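To: folex-users
Subject: Re: [folex-users] Wrist depth on patterned fabric
Date: 26 November 2020

On Thursday a list member wrote:
> Folex 2 keeps proposing grasps in the middle of our
> flowered fabric, and never on the edge. Is the
> planner broken, or is it my config?

Could be both, but I'd start with the config. We have the same disease on the two-arm cell, and a pouch that brings it on nicely.
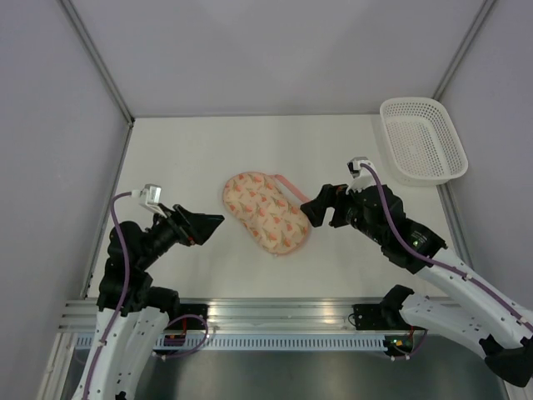
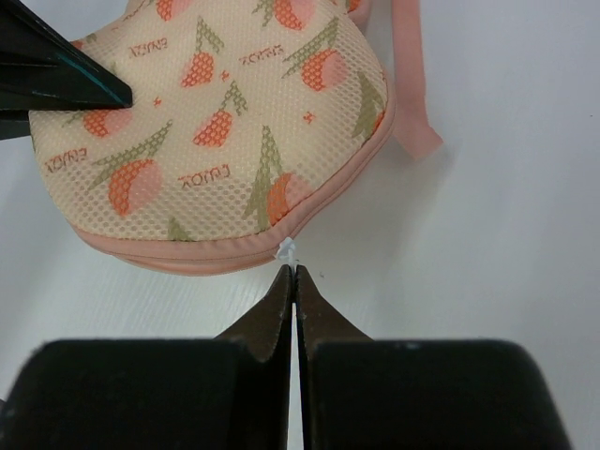

Soomro Manipulation Software Group – Dundska Lab

The segmenter loves print. Orange blossoms, green stems and the word ENJOY all over the mesh give it more corners than it knows what to do with, so it declares each blossom an object and the planner politely tries to pick flowers. The plain pink binding scores next to nothing, and that's the part I want.

Two changes helped here:

Set edge_weight to 9 in the wrist profile. The default is 2, which I assume was tuned on cardboard boxes.

Cap keypoints at 1,000 per view before clustering. Without the cap, Sasodura spends nearly all its cycle time thinking about petals.

Also check that both arms read the same profile. Ours didn't. The left arm had the fix and the right one was still gardening, and I spent an afternoon blaming the collision checker – sorry to whoever maintains it.

The strap is still unsolved. The planner takes it for a shadow or a very thin table, depending on mood. Ticket 103 has my logs, and patches are welcome.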